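Zwischenbericht an die Förderstelle
Projekt Lultley – Beobachtung und Beratung bei Anfeindungen in sozialen Netzwerken
Stand: 8. Mai 2022
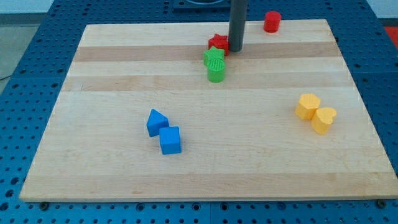 Bunte Formsteine auf einem Holzbrett, je zwei in Rot, Grün, Blau und Gelb.

1. Verlauf der Arbeiten

Im Berichtszeitraum haben wir 121 Meldungen bearbeitet, die über das Formular auf unserer Seite eingegangen sind. Die meisten betreffen öffentliche Antworten unter Beiträgen von Frauen, die sich zu außenpolitischen Themen äußern. Ein kleinerer Teil betrifft private Nachrichten. Diese behandeln wir getennt, weil für sie eine andere Einwilligung nötig ist.

Jede Meldung wird von zwei Personen unabhängig gelesen und einer Kategorie zugeordnet. Bei der Kategorie „Angriff auf das Privatleben“ kamen die beiden Lesungen oft zu verschiedenen Ergebnissen. Wir haben deshalb die Definition enger gefasst und die älteren Fälle noch einmal durchgesehen. Das hat mehr Zeit gekostet als im Antrag vorgesehen. Unterscheiden müssen wir auch zwischen harter Kritik an einer politischen Aussage und einer Beleidigung der Person. Grobe Wörter allein genügen uns nicht als Merkmal.

2. Beratung in Sutberg und Zutby

In Sutberg wurde die Sprechstunde wie geplant angeboten. In Zutby konnten wir erst später beginnen, der Mietvertrag für den Raum lag lange bei der Verwaltung. Insgesamt haben 13 Personen eine ausführliche Beratung erhalten. Vier davon haben anschließend Anzeige erstattet. Über den Ausgang dieser Verfahren können wir noch nichts berichten.

Mehrere Ratsuchende haben uns gefragt, ob sie auf Angriffe öffentlich antworten sollen. Eine allgemeine Empfehlung geben wir dazu nicht. Wir sprechen mit ihnen über die möglichen Folgen und helfen bei der Sicherung der Belege – also Bildschirmfoto, Adresse des Beitrags und Uhrzeit. In fünf Fällen waren die Beiträge schon gelöscht, als die Person zu uns kam.

3. Technik

Die Datenbank wird weiterhin von der Firma Akbari betreut. Die Suchfunktion arbeitet jetzt auch mit Umlauten zuverlässig. Offen ist noch der Export der Fälle ohne Namen, den wir für den öffentlichen Bericht brauchen. Eine erste Fassung haben wir geprüft und zurückgegeben: In den zitierten Texten waren Kontonamen noch lesbar.

4. Abweichungen vom Arbeitsplan

Die Schulung für Moderatorinnen und Moderatoren lokaler Diskussionsgruppen ist nicht durchgeführt worden. Es gab zu wenige Anmeldungen. Wir haben das Programm gekürzt und den Abend in zwei Teile geteilt, der neue Termin liegt im Juni. Die Mittel für Honorare sind aus diesem Grund noch nicht abgerufen. Wir bitten, sie in den nächsten Zeitraum übertragen zu dürfen.

Bei den Reisekosten zwischen Sutberg und Zutby liegen wir etwas über dem Ansatz. Der Betrag kann innerhalb der Sachmittel ausgeglichen werden.

5. Nächste Schritte

Bis zum nächsten Bericht wollen wir die zweite Lesung der älteren Fälle abschließen und den Leitfaden für Betroffene in einfacher Sprache fertigstellen. Der Entwurf liegt vor – es fehlt noch die rechtliche Durchsicht. Die Belegliste und der aktualisierte Finanzplan folgen mit getrennter Post.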